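Does a Smaller Snack Wrapper Make People Eat Less?
Robel Tefera and Gintarė Juška
Consumer Behavior, final project report

1. Why we picked this

Our textbook spends half a page on the idea that people eat less when snacks come in small packs. The claim gets repeated in magazine columns and on diet sites, usually with no numbers attached. We had doubts from the start. Anyone who has sat next to an open bag of mini bars knows that a second one is easy to reach for, and a third.

2. What we did

We ran a survey and a food diary at two dorms, Larwood and Wekcombe. The survey went to 181 students and 131 filled it in. Of those, 99 said they bought chocolate or candy at least once a week, and we used only their answers in the sections below. A group of 20 also kept a diary in December, writing down each snack, the pack size, and the time of day.

We asked people to save their wrappers and clip them to the diary page. Most forgot after a few days. Wrappers do tell you something a diary doesn't, mainly which product it was, but they can't tell you whether one person ate the whole thing or split it with a roommate.

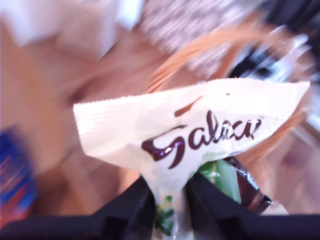
Figure 1. Galaxy chocolate wrapper.

3. What people said

Most of the 99 told us they believed small packs helped them cut back. Fewer could say how. Several wrote that a small pack "feels like a treat" and left it there. Wubit Demissie, who helped us sort the written answers, pointed out that our question pushed people toward a yes. She was right, and we should have caught it before sending it out.

4. What the diaries showed

Not much. People who bought small packs often logged two or three in one sitting, most of them after 9 p.m. People who bought full-size bars sometimes saved part for the next day. The difference between the groups was too small for us to trust, and exam week fell in the middle of it.

5. Problems

The diaries were self-reported, and at least two look like they were filled in all at once on a Tuesday. We never weighed anything. Larwood has a vending machine and Wekcombe doesn't - that alone could explain some of the gap.

6. What we think now

We would not repeat the textbook claim based on this. We can't say it is wrong either. A better test would hand out the snacks and weigh what was left over.

Thanks to Masaru Arai for help with the spreadsheet.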